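Rullent stoneware set, three months in

I'd been eyeing the Rullent mix-and-match range since October, mostly for the colours, and finally caved when our old white plates got down to four that weren't chipped. The set was $149 from Pludalura, plus $42 for the matching spoons (sold separately, which I grumbled about and then paid anyway). You pick your own colours, so I went pale blue for the big plates and lavender for the bowls.

First thing to know is that the big plates are BIG. They fit in our dishwasher if I give up the front row of cups, and they won't go in the skinny cupboard beside the fridge at all. I love them for dinner though – loads of room for salad next to the main, and the faint ridges are nice to look at without trapping sauce. The shine on the bowls has held up well too, and I'm not gentle with them.

What I use most is the bowl on the plate with the spoon across it, ready to go for soup nights. Toast goes around the outside, crumbs stay off the counter, everybody's happy.

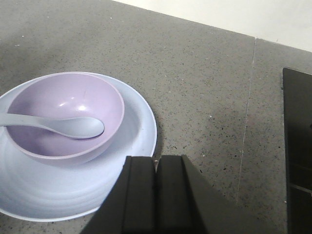 Marg in the comments on my last dinnerware post reckons the lavender bowls mark more easily than the grey ones she bought, and that baking soda on a damp cloth gets the cutlery scuffs out. I tried it on a Tuesday night with my worst bowl and it did help, so thanks for that one!

A couple of grumbles. The bowls get hot in the microwave, hotter than the soup half the time, so keep a tea towel handy. And the colour names on the website are no help whatsoever – I ordered "mist" expecting grey and got blue. I've grown to like it, but order a single piece first if you're trying to match something.

I also looked at the Tekin set, which came in closer to $200 once you added bowls. The plates were lighter in the hand, but the rims felt thick and it only came in white and charcoal. I'd buy the Rullent again, and I'm already looking at the mugs.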